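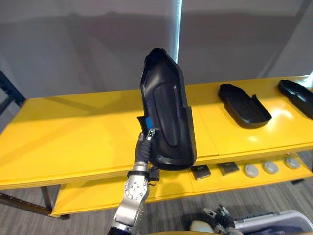 노란 2단 작업대 앞에서 로봇 팔이 검은 플라스틱 트레이의 왼쪽 아래 가장자리를 집어 들고 있다.

그리퍼를 고르는 일은 신발을 고르는 일과 꽤 닮았다. 카탈로그에는 무는 힘과 벌어지는 폭이 가지런히 적혀 있지만, 정작 신고 걸어 보기 전에는 발뒤꿈치 어디가 까질지 알 길이 없으니 말이다. 지난 3월부터 Piltcombe의 시험실을 드나들며 필자가 가장 자주 떠올린 생각도 그것이었다. 마침 그곳 사람들이 제일 애를 먹는 물건이 길쭉한 신발 밑창을 꼭 닮은 검은 트레이였으니, 비유가 너무 쉽게 찾아온 셈이기도 하다.

이 트레이는 보기보다 까다롭다. 테두리가 빙 둘러 솟아 있고 가운데는 타원형으로 길게 파였으며, 뒤꿈치 쪽은 네모지게 잘려 한쪽에 홈이 난 턱까지 달려 있다. 사람이라면 아무 데나 덥석 쥐고 말 텐데, 로봇에게는 어디를 잡느냐가 그날 하루를 좌우한다. 한가운데를 노리면 손가락이 파인 곳에서 헛돌고, 가장자리를 잡으면 긴 몸체가 지렛대처럼 버티며 손목을 비튼다. 시험실에서는 결국 가장자리를 잡되 마디가 있는 손가락으로 잡는 쪽에 마음이 기울었다고 한다.

비교에 오른 것은 두 가지였다. 하나는 Munteanu의 마디형 손가락이고, 다른 하나는 Prala의 평행 집게다. 평행 집게는 참 정직한 물건이어서 똑바로 다가가 똑바로 닫힌다. 납작한 블록이나 둥근 퍽을 옮길 때는 보고 있으면 마음이 다 편안해질 정도다. 그런데 트레이 차례가 오면 테두리의 곡선 앞에서 자꾸만 머뭇거린다. 마디형은 그 반대라서, 닫히는 모양새는 조금 어수선해도 곡선을 따라 손끝이 알아서 눕는다. 대신 작은 퍽을 집을 때면 어느 마디가 먼저 닿을지 몰라 지켜보는 사람이 괜히 숨을 참게 된다.

두 그리퍼로 지금까지 쌓인 집기 기록은 2778회. 한 묶음을 500회로 잡고, 묶음이 끝날 때마다 손끝 패드를 살펴 닳은 쪽을 갈아 끼운다. 패드 한 벌을 바꾸는 데 마디형은 9분, 평행 집게는 6분이 걸린다. 3분 차이를 두고 뭘 그러느냐 싶겠지만, 점심을 앞둔 시간의 3분은 또 이야기가 다르다(필자도 하루 따라 해 보고 나서 깊이 공감했다!).

카메라 이야기도 빼놓을 수 없다. 무광 검정 플라스틱은 빛을 삼키는가 하면 테두리에서는 슬쩍 반짝이고, 노란 상판은 상판대로 조명을 환하게 되쏜다. 처음에는 인식 프로그램이 그 반사광을 물체의 경계로 착각하는 바람에, 팔이 트레이 옆 빈 곳을 아주 정성스럽게 움켜쥐는 일이 이어졌다. 노출을 낮추고 조명 각도를 조금 눕힌 다음에야 헛손질이 줄었다. 그 사이 제어기 설정도 여러 번 바뀌어서, 요즘은 손끝이 닿은 뒤 잠깐 기다렸다가 힘을 올리는 방식을 쓴다.

그래서 어느 쪽이 이겼느냐고 물으면 시험실의 대답은 한참 길어진다. 트레이만 나르는 공정이라면 마디형을 권하겠지만, 작은 부품이 섞여 드는 자리라면 평행 집게에 테두리 모양대로 깎은 손끝을 달아 보는 방법도 있다는 것이다. 그 손끝은 지금 Porkby의 공방에서 깎는 중이고, 도착하면 같은 트레이로 처음부터 다시 500회를 채울 예정이다.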